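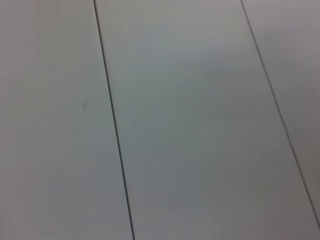

Before I touch anything on the basket cell I wipe down the wrist camera lens, and I do it with the arm powered off and the air bled out (yes, even if you're in a hurry!). A dry microfiber cloth is plenty. Then I grab the camera bracket and give it a gentle wiggle. If it moves at all, snug the two screws back up and plan on redoing the calibration, sorry.

Next, power up, home the arm and open the camera page on the Rurnik controller. I set exposure by hand, because auto goes a bit nuts with a dark basket on a white table – it brightens everything until the tabletop is one big glare. I start at 3,000 microseconds and come down 200 at a time until the table looks light gray and I can still pick out the weave.

Now put out your test pieces. I use the wicker basket and a lump on its own, well off to the right, so the arm has a clear run between them. 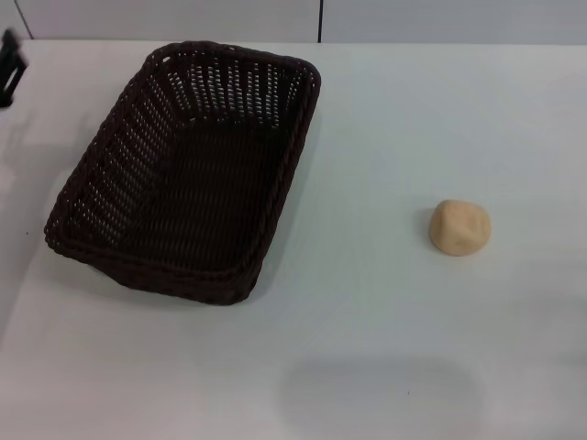
Rizwan Uddin: I'd teach the place point before the pick point. If the rim height is off you want to find out with an empty gripper.

Fair point, and I've switched to doing it that way. Jog over to the basket at slow speed, stop well above the rim, and save that as your approach. Come in over a rounded corner first so the camera gets rim, floor and tabletop all in one view, then save the image as your reference.
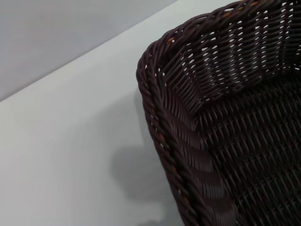

Wrist camera view of the basket corner, braided rim and table.

Run the whole cycle twice at slow speed with your hand near the stop button. Then back up the program! I lost a whole afternoon's points in March and I'm still grumpy.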